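How to Budget for a Two-Arm Tabletop Robot Cell (Without Going Back for More Money in October)
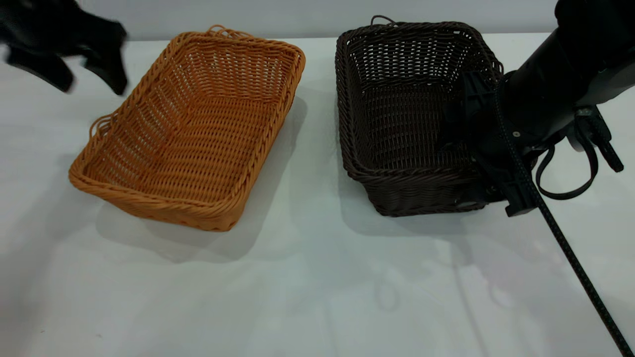

Most first budgets I'm shown have one big line for the robots and one small line called "other", and it's the small one that gets people into strife. When we put together our bench at Landbridge I made exactly that mistake, and Sadao Oda, who had to sign it off, was very kind about it (once). So start your spreadsheet with everything except the arms. Even a setup as simple as two black arms over a white table with a couple of woven baskets needs a tabletop, a plain wall behind it, decent lighting, somewhere for the cables to go and something for the grippers to work on. Look at the long cable running across the table to the corner and ask yourself whether you've budgeted for clips, ducting and the afternoon it takes to fit them. I hadn't!

Step 1. Write down the job before you look at a catalogue

One page is plenty. What will be picked up, how big is it, how heavy, and does it need two hands? Tomomi Sugiyama made me do this for our sorting work at the Cundham site and it changed the order completely, as our heaviest item was lighter than I'd assumed and we could drop down an arm size. If one arm will do, buy one, and leave bench space for its mate.

Step 2. Measure the reach on the real bench

Mask out the work area with painter's tape and mark where each base would sit. Then put your containers down where you'd want them, including the deepest one you own. A deep basket asks more of an arm than a shallow one does, and you want the gripper to get down into the far corner without the wrist fouling the rim. We taped up a bench 131 cm wide and found we needed the bases 37 cm further apart than the drawing said.

Step 3. Get your quotes broken into lines

Ask for the arm, controller, gripper, mounting plate, cables, freight and training separately. Our supplier, Quintero, sent a single lump figure the first time and was perfectly happy to split it when we rang. Freight was the surprise for us, so do ask early.

Step 4. Allow for spares

We keep 4 spare gripper fingers and 2 spare cables in the drawer. Fingers wear, cables get leaned on, and it's a miserable feeling to have the whole bench sitting idle while a small parcel crosses the country.

Step 5. Price the cheap stuff as well

Containers, mats, labels, tape, replacement lamps. Get baskets in a couple of colours and depths if your real goods will turn up in mixed containers, and buy the lot in one go so they match.

Step 6. Put people's time in

Genji Sasaki set aside every Thursday for setup and it still ran over. Cost those hours like anything else on the sheet, and put the name of whoever is doing them in the next column.

Our own sheet is set up in that order, one tab per step, with the quotes saved alongside.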